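**December 21, 2023. Madder, second round**

Pot's off, windows open, writing this before I forget what I did. Short version: the slow bath works and I'm thrilled.

Setup was the same as the first round except where noted. Wool is the Saavedra skeins (undyed, two-ply, the soft one), cotton is offcuts from the old sheet. Root is the Lastier batch, chopped, which I ground in the coffee mill until it looked like damp brick dust. The whole building smells like carrots and garden shed. I love it.

Weighed before scouring: wool plus cotton, 1283 grams. I know I should have weighed them separately. I wrote the total on the lid in grease pencil and then washed the lid, so it's going here too.

### Mordant

- Wool in alum with a little cream of tartar, brought up slowly, held an hour, left in the pot overnight.
- Cotton in tannin first, then alum with soda ash. Fizzed a lot when I put the soda in! Use the tall bucket for this, please, and add it in pinches.
- Chalk in the last rinse for the cotton only. Our tap water is soft and madder wants calcium. On the first round I skipped this and got tea-stain beige.

### Bath

Root soaked overnight in a stocking, first water poured off and kept in the jar marked Ustus (there's a lot of yellow in it, and I want to try it on silk). Fresh water, chalk, wool in cold. Then the slowest heating I have ever had the patience for: 5 degrees at a time, wait, stir, wait again. Held at 40 Celsius for most of the morning and only then let it creep higher. Never let it simmer. The browns come out of the root if it gets too hot, and after that you can't get them back out of the wool.

What came up first was a pale apricot that I nearly panicked over. By lunch it was coral. By the middle of the afternoon the wool was that orange-red you see on old rugs, and I was walking people over to the pot to look at it whether they wanted to or not.

Cotton went into the same bath after the wool came out, so it only got what was left. Peachy pink, quite even, one blotch where it had been folded against the side of the pot. I'm calling that a win for an exhaust bath.

### Judging color

This is where I keep fooling myself. Wet wool always looks two shades richer, everyone knows that, but I'd been ignoring the light as well. Look at any bunched-up cloth on the grey table: the folds go deep salmon and the middle, where the light hits hardest, is almost cream. Pick your favorite patch and you can talk yourself into any result you like.

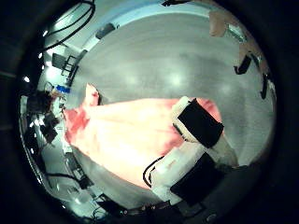
### Swatch rules from now on

1. Dry, pressed flat, single layer.
2. Compared by the north window, before the sun gets round to the yard.
3. White card behind the swatch, same card every time. The cream one has gone missing and we're better off without it.
4. Write down the name of the color before looking at the last page, so you aren't just agreeing with yourself.

I tried rule four on the old swatches and it was so much fun. The one I'd labeled "rose" in the first round I called "brick" when I came to it cold. The one I'd labeled "failed" I called "lovely, what is this?" It's the beige! It's a perfectly nice beige.

### After-baths

Split a small hank and tried three things on it:

- **Soda ash dip**: shifts toward blue-pink straight away. Really dramatic. Rinse well or the wool feels like straw.
- **Vinegar dip**: pushes it orange. Smaller change than I expected.
- **Iron, the tiniest pinch**: plum-brown, gorgeous, and also a good way to wreck the pot for everything else. Iron has its own pot and its own spoon. The spoon with the red tape. I used the wrong spoon and have now moved the tape to match.

All three hanks are tagged and hanging on the back rail. Please don't move them to the sunny side, I want to start the fade test from zero with one half under foil.

### Costs and stock

The Tutora order is in: alum, chalk, more tannin. Lastier root left in the bin is 2362 grams after today, which ought to see us through the whole red series if nobody gets carried away. (I will get carried away.)

Still need: a second thermometer, a lid that fits the wide pot, pH strips that aren't from the aquarium shop.

### Lights

One more thing on color, while I'm on it. The grey tabletop is slightly glossy, and the overhead lights come back up off it in pale blurry patches. For winding and tagging that's fine. For matching it's hopeless, so the matching happens at the window, or on felt if the window's taken.

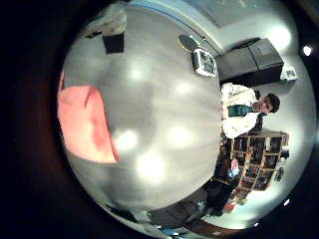

Agustina Echeverría: I'd go further and leave the matching for a second day. My eye is so full of red after an hour at that pot that everything else looks green. Also, please try the soda dip before the final rinse, on wool that hasn't dried yet. I got a much gentler pink that way, and the wool stayed soft. And don't throw out the spent root! There's another bath in it, pale but pretty.

Spent root is saved, then. It's in the lidded bucket under the sink, covered with water, label on. I'll do the soda dip her way on the next hank and put the two pinks side by side on the card.

Next: same bath, same heating, with a handful of wheat bran in the pot. An old recipe swears it brightens the red. I have no idea if it does, and I can't wait to find out. Bran's on the shelf, half a bag, don't feed it to the hens.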